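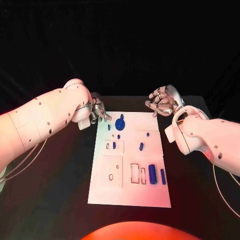 We went to the open day at the Titton works in Fontes on 2021-10-15. Parking is behind the mill, and the walk to the gate takes longer than the map suggests. Groups of 16 went in every 40 minutes.

The tour covered the dye house first, then the weaving floor, where Irkonance blankets are made. Ear plugs were handed out at the door. Our guide explained how the wool is graded and why the gray yarn costs more. We did not get into the finishing room.

Lunch was soup and bread in the canteen. The mill shop had Wondateo throws at 24 dollars, seconds only, cash preferred. The next open day is in April.

Contact | Copyright Fontes Day Trips | Back to top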